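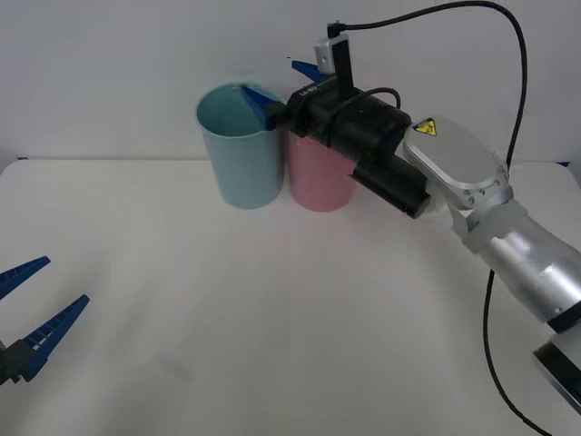

Light blue tumbler, one of two plastic cups on a white tabletop.

Wurham Table Top, White Matte
Made to order by Nungate

The Wurham is a table top for kitchens, canteens, school rooms and small offices. We sell it as a top only, or together with the Koller steel legs. The surface is white and matte on both sides, so you can turn the top over after some years and begin again with the second side.

We make every top in our own workshop. When your order arrives, we write to you to confirm the length and the position of the leg holes. Please read this message with attention. After we cut the top, it is not possible to change it.

Sizes
Depth: 70 cm for all tops
Length: any length from 100 cm, in steps of 5 cm
Corners: square, or rounded by hand
Edge: white, same color as the surface
For lengths of 200 cm or more we recommend a third pair of legs in the middle. Without it the top can bend a little when somebody sits on it, and in canteens somebody always does.

What is in the package
The top, wrapped in paper and cardboard
A set of screws for the Koller legs, if you ordered them
A paper template for drilling, at full size
One small tube of Brilex repair paste in white

Tools are not included. You will need a screwdriver with a cross head and, for fixing to a wall, a drill and wall plugs which are correct for your kind of wall.

Placing the top against a wall
Many customers put the long side directly against the wall. Most walls are not fully straight, and a gap of a few millimeters is normal. You can leave it open, or close it with a thin line of white silicone. If you use silicone, wait one night before you put anything on the table. If there is a socket behind the table, tell us in the order and we will cut a half-round opening in the back edge for the cable. There is no extra charge for the first opening.

Cleaning
A matte surface shows finger marks and smudges less than a glossy one, but it holds them a little stronger. For every day, use a soft cloth with warm water and a drop of dish soap, then dry it with a second cloth. Do not use scouring powder or the green side of a sponge. They make shiny places on the matte surface, and we cannot repair these places.
Coffee, tea and beet juice should be wiped the same day. For older stains, mix baking soda with water to a soft paste, leave it for ten minutes and wash it off. Ballpoint pen comes off with rubbing alcohol. Try it first on the lower side.
Put a mat under hot pots. A cup of tea makes no problem, a pot directly from the stove will leave a ring.

Repairing small scratches
Clean the scratch and let it dry. Press in a little Brilex paste with a plastic card, remove the rest with the same card and wait two hours. Deep cuts need a second layer. The paste is white when it comes out of the tube and becomes slightly darker during the first day, this is correct.

Load
A top of 100 cm on four Koller legs carries 600 N in the middle, when the legs are fixed with all screws. Longer tops have their own values, which we print on the order confirmation.

Delivery
Tops are ready 13 working days after you confirm the drawing. In May we close the workshop for one week and the time is longer. The driver brings the package to the street door. Long tops are heavy and two persons are needed on the stairs, so please measure the stairs and the elevator before you order.
Please open the package while the driver is still there. If a corner is damaged, write it on the delivery paper and send us a photo.

Returns
Because the tops are cut to your length, we cannot take them back if the length was confirmed by you. Legs can be returned in the original box within 30 days.

Samples
We send a sample of the surface free of charge, in the size of a postcard. It is good to keep it for some days in the room where the table will stand and look at it in the evening light also.

Questions about sizes and drawings: Funmilayo Adeleke
Questions about delivery: Nuria Workneh, every morning except Monday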